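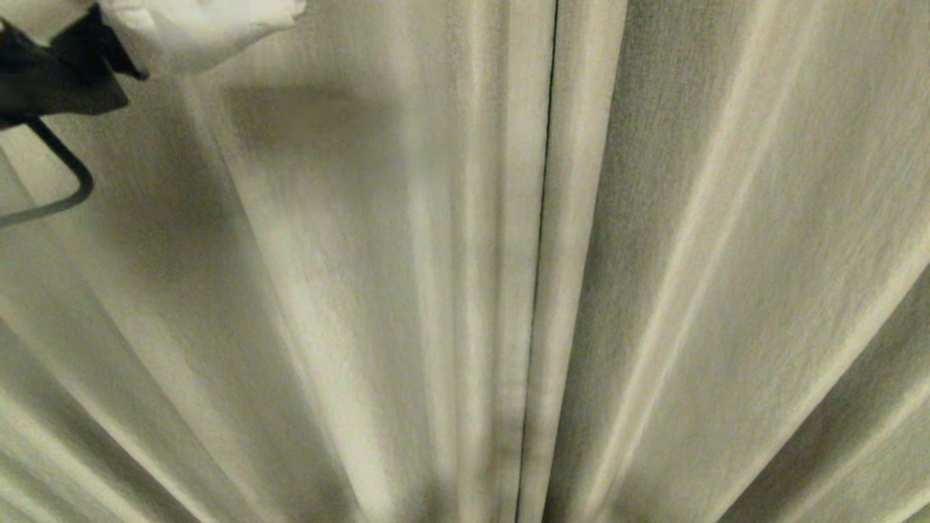 4. Closed sessions and what was said after them

4.1 Sources

The mediation between the governments of Podetberg and Skarnora left two kinds of record. The first is the public one: arrival statements, joint press lines, the closing communiqué and the short notes that both foreign ministries put on their websites. The second is the set of internal summaries written by the secretariat in Jamomholm, which hosted most of the talks. These summaries were released in part under the host government's archive rules. We worked with 3,496 pages in all, of which 559 concern closed sessions directly. The rest deal with travel, security, seating, translation and payment.

The secretariat did not keep word-for-word minutes. Each summary was written by one note-taker, checked by a second, and shown to neither delegation. They are short, in most cases under two pages, and they tend to record positions and leave out the arguments behind them. Where a summary says that a delegation "took note" of a proposal, we do not treat this as agreement. The same words appear in several summaries of meetings that ended with one side leaving early.

4.2 Open and closed formats

Sessions took one of two forms. In an open session, reporters were allowed in for the first few minutes and each side read a prepared text. In a closed session there was no press, and the only people in the room were the delegates, the mediators, the interpreters and one note-taker. Curtains were kept drawn in closed sessions under the secretariat's house rules. A drape of pleated cream fabric, with two panels meeting at a seam, appears in Figure 3. The rules also covered phones, which were left outside, and written drafts, which had to be numbered and returned.

The choice of format was itself a matter of dispute. Podetberg asked for open sessions early on, when its government was under pressure at home to show that it was not giving ground on the river crossing at Koppel. Skarnora preferred closed ones from the start. By November the two had changed places. Podetberg had by then accepted, in private, that customs posts at Koppel would be run jointly, and it did not want this known before its parliament had voted on the budget. Skarnora wanted the concession on record.

4.3 Comparing the two records

For each closed session we set the secretariat's summary next to the public statements made within two days of it. We coded three topics: the customs posts, the return of residents displaced from Koppel, and the prisoner exchange. A statement was coded as matching if it gave the same position as the summary, as softer if it left room that the summary did not, and as harder if it ruled out something the summary shows was still under discussion.

On the prisoner exchange, the two records mostly match. Both sides had lists of names, the lists were short, and families on each side were following the matter closely. A false claim would have been found out quickly. On the return of residents the public statements were harder than the summaries for both governments. Skarnora said in public that it would accept no more than 200 households in the first year, while its delegates had already discussed a figure of some 2,000 with the mediators. We found no sign that the larger figure was ever put in writing by the delegation itself – it appears only in the note-taker's text – and it should be read with that in mind.

The customs posts give a mixed result. Podetberg's statements were harder than its position in the room until the budget vote, and matched it afterward. Skarnora's were softer throughout. One possible reading is that Skarnora expected to win the point and saw no gain in pressing it publicly. Another is that its foreign ministry and its delegation were not well coordinated, and that the people writing the statements did not know how far the talks had gone. The summaries contain two complaints from the delegation that would support the second reading.

4.4 Limits

The released summaries are not complete. Sessions on border policing were withheld, and our request for them was still pending when the data set was closed on 2026-02-24. We also have no record of the informal meetings held over meals or during travel between Jamomholm and Koppel, where mediators later said that some wording was settled. Coding was done in English from the secretariat's own translations, and small differences in tone may have been lost. The interviews used in Section 5 fill part of this gap for the customs posts, but not for the question of return.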